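4.2 Does the camera setup or the gripper explain the difference?

The comparison in Section 4.1 put the Garnora gripper ahead of the Jatura gripper, and it would be easy to stop there. We don't think the result is safe. The two grippers were mounted on the same simulated arm, but they came to us with different default camera placements, and the controller used in both cases (Dobos, with its stock settings) takes its target pose from whatever the cameras give it. A better view can look very much like a better gripper.

To pull the two apart we ran every household layout again with the cameras exchanged. Each gripper was tried with its own default placement and with the other one's, giving four conditions. The target object, the starting joint angles and the time limit were held fixed within a layout. Each condition was given 100 attempts. We scored an attempt as a success only if the object was clear of its support when the time limit ran out and had not slipped between the fingers during the hold. This is stricter than the scoring in the Nanham benchmark, where any lift counts, and it lowers everyone's numbers.

One camera looks along the arm toward the table. From this side the links take up a good part of the view, and small objects near the base of the arm can be hidden by it for much of the reach. Figure 4 shows this view together with the two others discussed below. 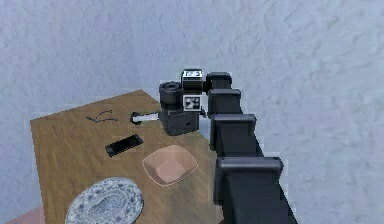
One reader of an earlier draft objected that a camera looking along the arm is a poor choice to begin with, and that any comparison using it mostly measures how well the controller copes with bad views. The same reader suggested dropping it and reporting the remaining cameras only. We take the first half of the objection seriously. We did not follow the second half, as both vendors' default placements include a view of this kind, and leaving it out would have meant testing a setup that neither of them ships.

With the cameras exchanged, most of the Garnora advantage went away. It did not vanish on flat objects, where the wider finger pads still seemed to help, but on thin and irregular objects we could not tell the two grippers apart. We would like to say more than this. The spread between random seeds was large, though, and in one layout it was larger than the difference between the grippers. A paper that reported only its best seed could have claimed a win for either product.

There is a second problem, and it concerns contact. The simulator treats finger pads as rigid bodies with a friction coefficient. Real pads give a little, and the Jatura pads are advertised as giving quite a lot. If that softness matters, our simulation throws it away before the comparison starts. We tried raising the friction for the Jatura model to make up for this and quickly gave up on the idea -- with enough friction any gripper will hold anything, and we had no measurements that would tell us when to stop.

The wide room views were meant to help with the first stage of the task, in which the controller has to find the table and choose an approach direction. They see the tabletop together with the floor and the furniture nearby, at the price of very few pixels on each small object.

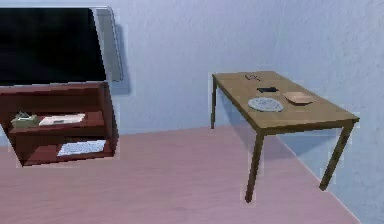
We had expected the controller to lean on these views early and on the closer ones late. The logs do not support that. Dobos weighs its camera inputs by a confidence score, and the score for the wide views stayed high all the way through the reach, including the last part, where a small object covers too few pixels to fix its orientation. We counted 139 failed attempts in which the fingers closed on a wrong estimate of the object's yaw. In 43 of these the closer camera had the yaw right and was outvoted. Neither gripper can be blamed for a failure of that sort, yet under the usual scoring it would be booked against whichever one happened to be mounted.

Lowering the weight of the wide views by hand removed many of these failures. We report the hand-tuned results separately and ask the reader not to mix them with the main table. A weight picked after looking at the failures will naturally do well on those same failures. We had no fresh layouts left to check it on, and the vendor's advice to "tune until stable" is not a procedure anyone else could repeat.

The last group of views contains cameras placed where something other than the work area takes up most of the image. We kept them in the pool given to the controller. Published comparisons tend to use hand-picked viewpoints, and we wanted to know how much of the reported performance rests on the picking. 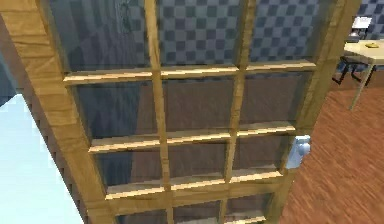 Does a poor viewpoint hurt both grippers equally? It hurt the Garnora gripper more in our runs, but the gap was within the spread between seeds and we would not build anything on it. One possible reason is that the Garnora fingers have less clearance when open, so that a small position error near the object turns into a collision sooner. We did not test this directly. Doing so would need a version of each gripper with the opening width changed and everything else left alone, and the models supplied to us do not allow that.

What remains after these checks is modest. Under the conditions of Section 4.1 the Garnora gripper did better. Once the placement of the cameras is evened out, the difference is confined to flat objects, and its size depends on a friction value that we took on trust. The controller's handling of its camera inputs had a larger effect on success than the choice of gripper did. We have seen no earlier comparison of these 2 products that varied the cameras at all, and until one does, we would treat any ranking of them (ours included) as a statement about the whole setup.

The runs on a physical arm described in Section 5 were planned partly to settle the friction question. They used fewer layouts, and the camera placements could be matched only by hand.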